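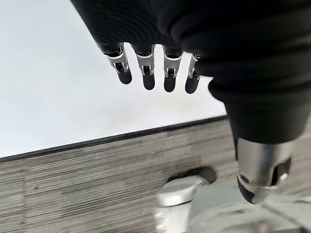
The white tabletop, workroom table

Gray marks on white tabletop, which cleaner is safe for the finish?

Asked in Cleaning and Surfaces

I have a flat white table from Kustico, 46 inches on the long side. The label on the underside is gone and the seller page only says "white finish," so I do not know if the top is laminate, paint or a powder coat. The table is in use most of the day.

Thin gray marks have built up near one corner. They do not catch a fingernail. Tried so far:

Warm water and dish soap, microfiber cloth. Removed dust, marks unchanged.
Prerkier all-purpose spray, left two minutes. Slight change, maybe.
Dry pencil eraser. Removed one short mark, no effect on the others.

I have 70 percent isopropyl alcohol and a box of melamine sponges on hand. I would like to know which to try first and how to find out what the finish is without damaging it. Gloss level matters to me, I don't want a dull patch.

3 answers

Answer 1 (accepted)

Marks that do not catch a nail are usually material deposited on the surface. Gray ones are often metal or rubber transfer. Work from least to most abrasive.

Identify the finish first. Put a few drops of the alcohol on a white cotton swab and rub the underside of the edge, or any spot that has the same finish and does not show, for ten seconds. White color on a white swab is hard to see, so press the swab on dark paper afterward. If color comes off or the spot feels tacky, it is paint and you should stop using alcohol on it. If nothing changes, it is probably laminate or a cured coating.

If the test is clean, wipe the marks with alcohol on a folded cloth, straight strokes, then rinse with plain water and dry. Rubber transfer normally goes at this stage.

For metal transfer, use a non-scratch cream cleanser, a pea-sized amount, light pressure. Rinse twice. Residue dries as a haze that looks like lost gloss.

Leave the melamine sponge for last. It is a fine abrasive and it will dull a glossy finish. On a matte finish it can leave a shiny patch. If you use it, keep it wet and check under a low lamp every few strokes.

Comment from asker: Swab test was clean on the underside. Alcohol took off most of it. Two marks left, going to buy the cream.

Answer 2

Magic sponge, 30 seconds, done. Works on my Casado desk every time.

Comment: Gloss or matte?

Comment: no idea, it's white

Answer 3

Once it is clean, put a desk mat over the corner that gets the most contact. I use a Prera one, cut to size with a utility knife. Avoid mats with a soft PVC backing on painted tops, the plasticizer can migrate and stain.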